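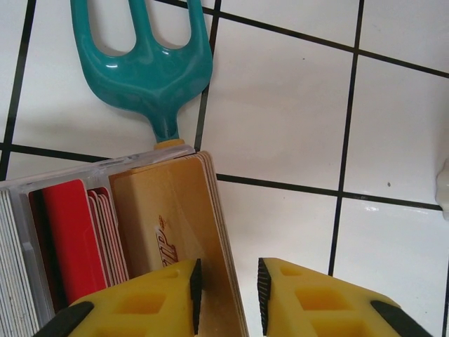
Mirela me escribió el otro día que las cartas a mano ya no las contesta nadie, que para qué me empeño, y llevo toda la semana dándole vueltas (con cariño, Mirela, que te conozco).

El caso es que en enero me propuse escribir 14 cartas antes de que acabara abril, de las de sobre y sello, y voy por la novena. La primera fue para Jucélia, mi vecina de cuando vivíamos en la calle Guerra, y me salió larguísima: le conté lo del dentista, lo de la gotera, la receta del bizcocho de naranja que siempre me pedía... ¡y se me olvidó preguntarle cómo estaba ella! Tuve que mandarle otra a los dos días, muerta de vergüenza.

Me contestó en un papel azul finito, de ese que casi se transparenta, con una letra que yo reconocería en cualquier parte. La leí de pie en el portal, con el abrigo puesto, y luego otra vez en la cocina.

A Nayara le debo una desde Navidad y no sé por dónde empezar, porque han pasado muchas cosas y algunas no son alegres. Creo que empezaré por el tiempo, como hacía mi abuela, y ya irá saliendo lo demás. Esta tarde compro sellos.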